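**Product under review: Wallari kitchen task pack for simulation**

In the February issue we promised to look at one of the ready-made simulation packs which small groups can now rent by the month. We chose Wallari, from the firm Sundau, and three of us used it for 13 working days between other duties. This item gives our impressions, with the price and the limits.

Wallari is a set of virtual kitchens for a single-arm robot. You receive the rooms, the appliances, the food items and a list of 35 tasks, each written as one short sentence such as "put the carrot in the bowl." The tasks run in Cocco, the simulator of the same firm, and the license for Cocco is included in the rent. The older package, Drustden, is still sold, but it has only table tasks and the firm told us it will receive no new objects.

Installation took us one morning. The guide is clear, although it supposes that your graphics driver is recent, and on our second computer this was not the case. After the update, everything opened correctly. One complete run of the task list produced 3,771 saved attempts at our settings, with the joint positions and the gripper opening stored for every step. The files are in an open format, and we could read them with our own scripts without any conversion.

What we liked most is the behavior of small foods in the fingers. In other packages that we tried, a vegetable often slides out of the grip or shakes in a strange way. With Wallari we saw this rarely, and the friction can be changed for each object separately. The change of lighting between attempts is also well made, and the dark setting was useful for testing our vision model.

We were less satisfied with the camera tools. You can move a camera freely, but you cannot save its place under a name, so we had to write the values on paper. Also, the arm stands always on the same side of the counter. For a left-side mounting you must edit the room file by hand, and this is not documented.

The rent is the same for schools and for companies, with a discount for nine months or more. Support is by e-mail only, and our questions received an answer in about a day.

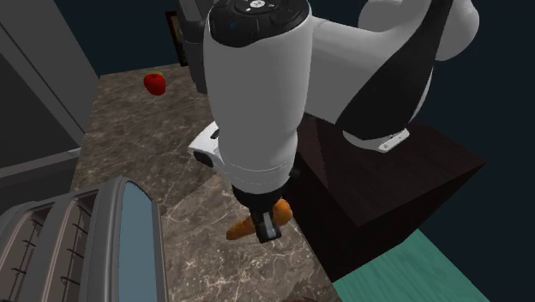 **Can I bring my own objects into the kitchens?**

Own objects can be imported if each one has a closed mesh and a given weight. You place the file in the object folder, start Cocco again, and choose the item from the list.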